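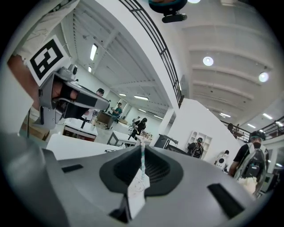
Okay, hi everyone, can you hear me up the back? Good. I'm Kumudini Bepari, I look after shared spaces at Tamum, and I've got 15 minutes on how you share one big room without driving each other up the wall.

(Wait for the latecomers. Water!)

Start with the tables. I love a white worktable, I really do, but put one down in an open room and it collects stuff like a magnet. Our rule at Kallirard was that you clear your table when you leave it, even for lunch. People grumbled for 2 weeks and then they were telling the new starters off for me.

Next, bags. Ask who's wearing a backpack right now. People keep them on all day if there's no hook near the door, and then they turn around and sweep a mug off a shelf. Hooks are cheap. Buy too many.

Partitions: tell the Jenkins story here, keep it short. One wall in the middle of the floor gave us two neighbourhoods, and the noise complaints dropped right off. We'd been quoted $2,000 for acoustic panels and never bought them.

Carts! Anything on wheels needs a parking spot, with tape on the floor if you have to. Same goes for equipment stands.

Mezzanines (if there's time). Nothing gets hung over the railing, no jackets, no cables. My favourite colour of railing is still black, fight me.

Skulska floor plan handout is by the door. Questions until quarter to, then they need the room back.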